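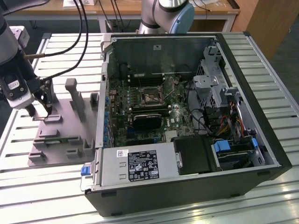
Desktop tower on the slatted work table, side panel off, with the fixture tray to the left.

Balia Planner: Frequently Asked Questions

This site uses cookies to remember your language and login. Accept | Settings

Last updated Friday, July 26, 2019

What does Balia do?

Balia takes a list of part poses and a task file and produces arm motions that don't hit anything. It covers motion planning and grasp selection. It does not do perception. You need something upstream that tells it where the parts are, and most of our users run Clenik for that.

Which arms are supported?

Any six- or seven-joint arm with a URDF and a position interface that accepts streamed joint targets. Velocity-only controllers are not supported. Two arms in one cell will work, but they are planned one after the other, with the first arm's path treated as an obstacle for the second. Joint planning for both arms is in the development branch and still fails too often to release.

How do I model an open computer case?

Do not use a single box. A case lying on its side with the panel off has walls you need to reach past, and a box fills in the space you want to work in. Use five thin slabs for the walls and floor, then add separate boxes for the power supply, the drive cage and the graphics card. Arlo Schumacher's template in the examples folder has these already and takes the outer dimensions as arguments.

What about cables?

Cables are the most common cause of failed runs inside a case. Balia has no deformable objects. We mark the cable area as a soft region, so the planner can pass through it at a cost but won't place a grasp there. Draw the region larger than you think you need.

The cables on the arm itself are a separate matter. Set wrist_cable_radius in the robot file and limit the last joint to one turn. The default is no limit, and this has caused trouble for several people.

Can I use a raw depth cloud as the collision scene?

Yes, but bare metal gives poor depth. On a slatted aluminum table you will get holes in some places and floating points in others. Put a fixed plane in the scene at table height and drop every point within 2 cm of it.

Why does the planner reject grasps in my fixture tray?

Usually the fingers collide with a neighboring slot wall when the gripper opens. Check these first:

- approach_width is the opening before the grasp, and it defaults to fully open. Reduce it for narrow slots.
- Tall supports need to be in the tray model. If they are missing, you may get a plan that is accepted and then hits the post.
- Circuit boards should be gripped on the edges only. Set grasp_faces to edge.

If none of that helps, run with --explain and read the last rejection for each candidate.

How long does planning take?

It depends on the scene. Tala Abou Jaoude ran our standard set of 1,152 queries in February on an ordinary office desktop, and the median was 371 ms. The slow ones were nearly all reaches into a corner of the case. The time limit is 2,000 ms per query, and you can change it with --budget.

Is there a simulator?

No. We export to Gamstead scene files. Contact forces in the export are not reliable, so use it for checking paths and nothing else.

My wrist camera calibration drifts. Is that Balia?

Almost certainly not. Balia reads the camera transform once at startup and never changes it. Check that the sensor mount is tight, then recalibrate and restart the planner - a reload of the task file is not enough.

Who do I contact?

Sibusiso Botha handles bug reports. Attach the task file, the robot file and the full log. Licensing questions go to Kartini Manurung at Hendricks.

Was this page helpful? 14 comments | 6 shares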